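4.3 Comparing two grippers on the same table

Use this section when you have a different gripper on each arm and want to know which one suits flat, thin items. The steps assume that both grippers are already mounted and that the arms have passed the power-on check in section 4.1.

CAUTION: Keep hands off the tabletop while either arm is enabled. Press the stop button before you move an item or touch a finger.

You will need the Hedlund arm controller, the Pemum logging program, and at least two flat test items with different edges. A tablet and a small framed whiteboard are good choices.

1. Open Pemum and start a new comparison. Name it after the item and not the gripper, so that both sets of tries end up in one file.

2. Enter the finger type for each arm. If you leave this blank, the controller uses the Trilmont default, and the opening width in the log will be wrong.

3. Check the cable at each wrist. Turn the wrist 90 degrees each way by hand with the arm disabled. The cable should follow without pulling tight.

4. Place the item where both arms can reach it. If the table is made of joined sections, keep the edge you plan to grip away from the seam.

5. Enable one arm. Bring the gripper to the edge of the item with the fingers open and stop before contact.

6. Look at the wrist view. You should be able to see both fingertips and the table between them. If you can't, go back to section 3.6 and reset the camera angle.

7. Close at low force, lift 13 mm, hold, and set the item down. Press Mark Good or Mark Slip.

8. Repeat with the other arm, then change the item and start again from step 1.

NOTE: Glossy surfaces can throw glare into the head camera. Turn the item a little until the edge shows clearly. Small patches of glare away from the edge don't matter.

Head view with the tablet, wrist view, and head view with the whiteboard, in that order:

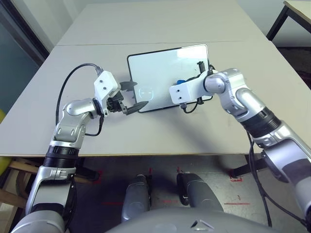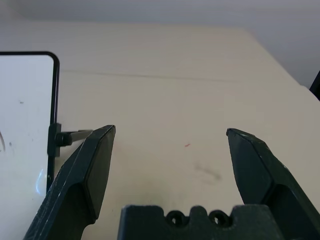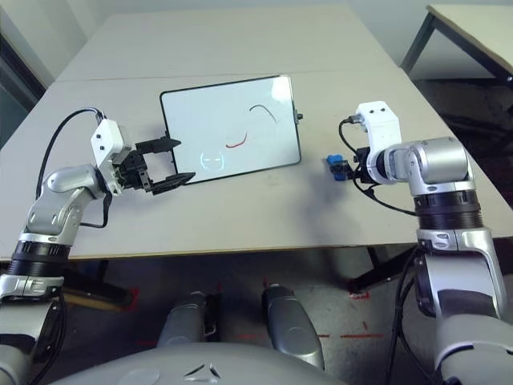

Reading the results

Open the Compare tab and select both arms. The table lists tries, slips and average closing time for each gripper. The sample file that ships with the Breddale set-up disk holds 1,339 tries, so it can take a moment to load.

Don't compare closing times if the two grippers were run at different force settings. Filter by force first.

If one gripper shows error 106, its fingers hit the table before they closed. Raise the approach height by one step and run that item again. Tries that ended in error 106 stay in the file but are left out of the averages.

To wipe the settings for the next pair, choose File, then Clear Tools. This doesn't delete the log.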